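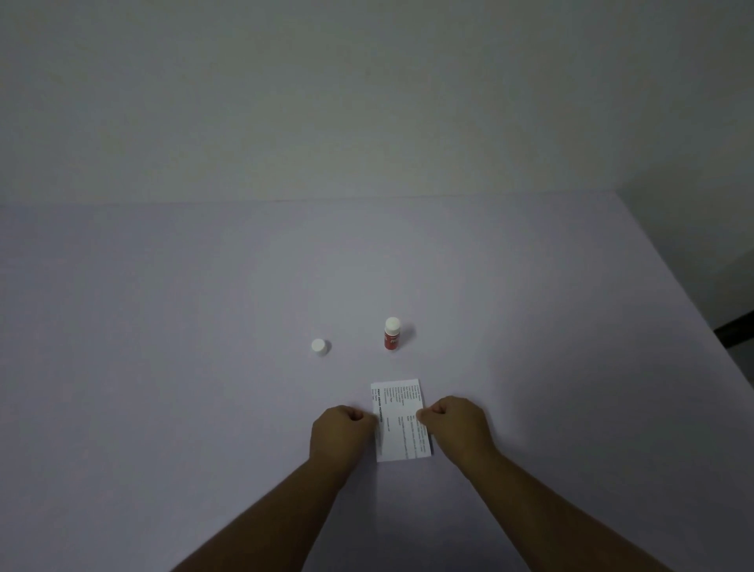 Margus Mets wanted to know whether the robot would be doing the caps or the labels, and whether either one was going to happen before lunch. He asked it from the back of the group, loud enough that the woman from Follero had to stop in the middle of her welcome speech and look at her tablet.

"Both," she said. "Well, first one and then the other."

I liked him right away. We'd all been on the same bus from Distby, and I'd spent the ride pretending to read so I wouldn't have to talk to anybody from work. I was there because my boss, Kazlauskienė, had a cold and a free ticket, and she told me to come back with opinions. I pack vitamins for a living. I have plenty of opinions, but they're mostly about tape.

So, the open day. They gave us coffee in paper cups and a sticker with our first name on it, and then walked us down a long hallway to what they called the teaching room. I'd been expecting sparks, I guess, or at least a fence! It was a table. A big, plain table with a couple of little things standing on it, a bottle with a red label and something small and white, and a paper card lying flat in front with a lot of tiny print on it.

"This is where Gement learns," the Follero woman said, and she said it the way my aunt says grace.

Gement was the robot. Gement was in the next room, behind glass, with its arms hanging down. What happened at the table was that a person sat there and did the job by hand, over and over, and Gement got the recordings. Pick up the card, turn it, put it down, hold it. They had 1045 of those already, she told us, and they were hoping for more by the end of the month.

"Who'd like to try?"

You know that silence when a magician asks for a volunteer? It went on and on. Then Margus Mets said, "She packs vitamins," and pointed at me. I have no idea how he knew. I think it was on my jacket.

I sat down. They asked me to take off my watch and push up my sleeves, and they put a band around my head that pinched over the left ear. The whole tour group crowded up behind the chair, and I could hear somebody chewing.

"Just hold the card still," she said. "However feels natural."

Now, I have held down maybe a million pieces of paper in my life, and I swear to you I could not remember how. Flat hands felt like I was at a séance. Fingertips felt fussy. I ended up making two fists and parking one on each side of it, like a kid guarding her dinner, and the room got very quiet and I thought, oh great, I broke the robot.

"Interesting," said the woman from Follero, and wrote something down.

"Is that bad?" I asked.

"We have 469 with flat hands," she said. "We don't have any like that."

I stayed in that chair longer than I was supposed to. I did the card again and then the bottle, and then the card some more, and people drifted off to look at the sandwiches. It was kind of restful. My hands figured out what they were doing once I quit watching them, and I started noticing dumb stuff, like how the paper wanted to slide away from me if I breathed too hard.

When they finally took the band off, Gement was running behind the glass. It had a table of its own in there, and its own card, and two gray grippers that came down slowly and stopped on either side of the paper. Then they closed all the way – tight, nothing in them – and leaned in.

"Can it learn that fast?" I said.

The woman looked at the glass for a while. "It's set to play back the last one," she said, but she scrolled up and down on her tablet a few times after she said it.

Margus Mets had saved me half an egg sandwich in a napkin. He was standing so close to the window that he'd fogged it up, and he rubbed a spot clear with his elbow.

"It's holding its breath," he said.

"It doesn't have any."

"Well, you were," he said. "The whole time."

The bus left at 2. Kazlauskienė called before we were out of the parking lot, all stuffed up, wanting to know if we should buy one. I told her I'd need to think about it, and asked her how she holds down a piece of paper, and she said what kind of a question is that, and then I heard her put the phone down on her desk to check.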